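Wernton Parish Newsletter
September 14, 2026

Have your say on the new ward map before it is settled

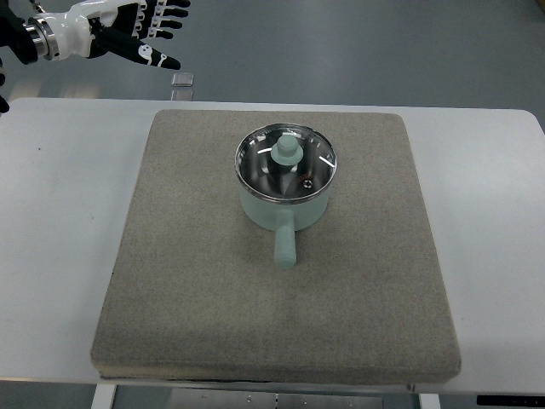
A white table with a rounded corner, and a robotic hand reaching over it.

Those of you who have lived in Wernton for a good while will remember the last time our ward boundaries were looked at, and how long it all took, and how many of us only found out when a different polling card dropped through the door. We would very much like it to go better this time, so please forgive a longer piece than usual.

The district council is proposing to move the line between Wernton and Letberg wards. At present it follows the old railway path as far as the allotments and then wanders off behind the school. Under the new plan it would run straight down Flurkier Lane, and the houses on the eastern side – 64 of them, with 547 voters once you add in the flats by the mill – would pass into Letberg for district elections.

A few people have stopped us outside the shop to ask whether this means they will be living in a different parish. It doesn't. The parish boundary stays exactly where it is, your parish council is the same one you have now, and you can still put your name down for an allotment or book the hall at the residents' rate. Your bins will be collected as before, and your postal address won't change either. What would change is who speaks for you at the district, and where you go to vote in those elections.

Wernton ward has 3 district councillors at the moment and would drop to 2. The district's argument is that Letberg has grown a great deal since the new estate went up, and that each councillor ought to stand for a similar number of people. Most of us can see the fairness in that. The worry we have heard most often, and it came up again and again at the summer meeting, is that Flurkier Lane is the wrong place to draw a line. Neighbours who share a drain, a bus stop and a good deal of grumbling about the potholes would have different councillors to grumble to. We have seen before how easily a repair gets passed from one desk to another when a road sits on the edge of something.

The parish council talked it over at some length and has agreed to reply along those lines. It accepts that the numbers need evening out but asks that both sides of the lane be kept together, whichever ward they end up in. It has also asked for the Letberg polling station to be looked at again, as there is no bus on that side after teatime and it is a fair old walk uphill.

Our reply is only one voice, though, and the district does read what residents send in. You needn't write anything grand – a few lines saying where you live and what you think is plenty, and it is quite all right to say you are in favour. Paper forms are on the counter at the library and in the porch of the hall, and there is a box at Uçar Bakery for those who would sooner drop theirs in while picking up a loaf (thank you to everyone there for making room beside the till). If you would like help filling one in, or need it in larger print, have a word with the parish clerk during office hours.

The large map is up on the wall of the hall lobby, and it is a good deal easier to follow than the one in the booklet. Do bring your reading glasses all the same, as the street names are small.

The district expects to publish its decision in December, and any change would apply from the next district elections. Forms need to be in by the end of this month.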